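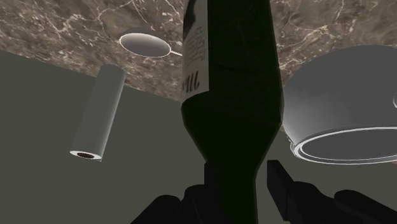 List archive > Front of House and Back Bar

Re: Will the arm cost us hours?

Pao-chu Lam wrote:
> Pondgate starts with the Urus arm in October. Our bar crew is
> worried about hours. Did anybody at Barrera lose shifts over it?
> And is the simulator worth the time, or can we skip it?

Hi Pao-chu,

No lost shifts here, and I was one of the worriers! There are 21 of us on the floor and the rota in Skedbridge looks much like it did last spring. What moved is the close. Two people used to stay behind for bottles and bowls, and now one of them goes home at 11:15 (I still get a small thrill walking out the door).

Don't skip the simulator. We ran more than 200 tries in it before the arm touched real glass, and the bar crew picked the tasks. A wine bottle with the fingers either side of the neck, a bowl and a spoon nearby on the marble: that's my whole evening, and it was great fun to have an opinion on it. Our dishwasher spotted a bad approach angle the installers had missed.

One thing to settle early is who gets called when it stops. We left that vague and it landed on whoever stood closest. Now it's a named job with 20 minutes of paid time per shift, and people ask for it.

Happy to send you our task list if you want it.

Joss, Barrera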